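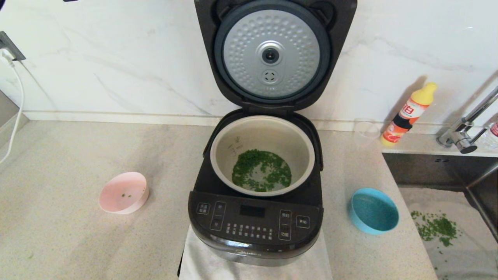

Rice with Greens in the Shared Kitchen: Frequently Asked Questions

Kabbaj House, Tisberg
Last updated February 10, 2021

These are the questions that guests ask us most often about the rice cooker and the greens rice we like to make in it. If you stay in one of the rooms on the Drivineck side, the same answers are valid for you, as the kitchen is shared.

Can I use the rice cooker without asking?

Yes. It stays on the counter near the wall socket and any guest may use it. Please look first if there is food of another person inside. If there is, wait until it is finished or leave a note on the fridge.

Do the greens go in before the rice or after?

Both are possible, and the result is different. When chopped greens are put in the pot at the beginning, they become very soft and the rice takes their taste. When they are added 12 minutes before the end, they keep more color and some bite. In our house most people put them in first. It is less work, and you don't need to stand next to the cooker and watch the time.

How small should I chop?

Small enough that a piece fits easily on a spoon with rice. Long stems do not mix well. Thick stems we cut finer than the leaves, so everything is soft at the same moment. A plastic bowl is good for carrying the greens from the cutting board. Tap it on the side, small bits like to stay at the bottom.

How much water do I need?

Follow the marks on the inner wall of the pot. They are pale gray on a cream color, so turn the light on before you pour. With a lot of greens, stay a little under the line — they give water of their own. If the rice is old and dry, go a little over.

The buttons are in Chinese. What do they mean?

These are the words which guests ask about:

预约 — timer, for a delayed start
功能 — function, to choose the cooking program
保温 — keep warm
开始 — start

For ordinary rice, press 功能 until the light is at the program you want, then press 开始. The programs are written in small characters under the display. A translation app on your phone reads them well enough if you hold it straight and not too close. 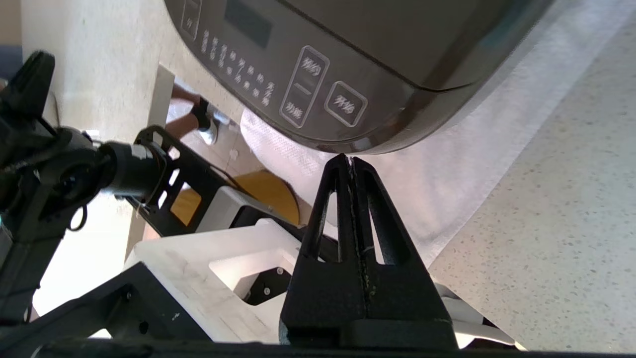 The control panel, with 预约 and 功能 on the tall button.

The display is dark. Is the cooker broken?

Most probably it has no power. Check that the plug is pushed completely into the socket. If the display is still dark after this, please tell us and do not open anything with a screwdriver.

Why is there a cloth under the cooker?

The bottom of the cooker becomes warm and water drops fall when the lid is opened. The cloth catches them. Please keep it flat, and change it when it is wet. Clean cloths are in the second drawer.

Can I measure the water with a drinking cup?

You can, but the marks in the pot are for the small measuring cup that came with the cooker, and our drinking cups are bigger. We use them only to carry water from the tap. Pour slowly and low, over the middle of the pot. Water must never go between the pot and the body of the cooker! If this happens, pull the plug, take the pot out and dry both parts very well.

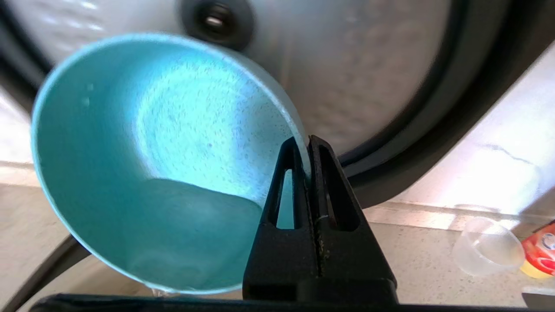
Turquoise cup, tilted, with liquid inside.

How long does it take?

The normal program needs 50 minutes with a half-full pot. The quick one needs 30, but we don't recommend it with greens at the bottom, the rice above them stays sometimes hard. After the end, leave the lid closed for some minutes more and then mix from the bottom to the top.

What may I use for stirring?

Wood or plastic only. The inner pot has a nonstick coating and a metal spoon will scratch it. We had to replace one pot already last May. The flat rice paddle hangs next to the stove.

How do I clean it?

The pot is washed by hand with a soft sponge. Dry the outside of it before you put it back. The silver plate in the lid has many small dimples where starch stays, so wipe it with a damp cloth after each use, and the rubber ring around it also. The steam valve needs to be rinsed when you have cooked porridge or anything with foam. Leave the lid open afterwards until everything is dry.

Where can I buy greens nearby?

Brelarance, the grocery at the corner, has them fresh in the morning. In the evening the choice is small, but frozen chopped greens are also fine for this dish. Put them in frozen and take a little less water.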